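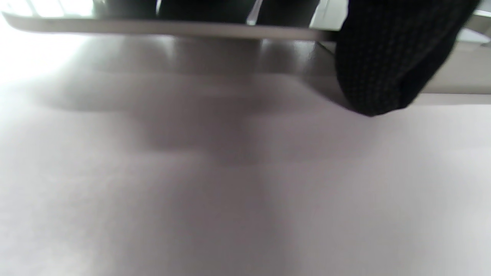 Vol. 5, p. 172

Joddale Wrist Camera Mount, reviewed by Hala Khasawneh

The Joddale mount replaces the stock bracket on our hand-held gripper. Fitting takes four screws and a hex key. Focus is fixed, and a plain pale surface in view stays soft. Strong light at the upper left nearly washes out the left end of a silvery edge, so set exposure by hand before each run. A black knit cuff also gets into view; roll sleeves up. The clamp held its angle for 3,000 cycles, after which I retightened it. Wipe the lens weekly and check the cable at the strain relief. The manual gives no torque value. Spare clamps ship from Kirnholm in up to 5 days. Recommended for bench use, with a lamp that can be moved.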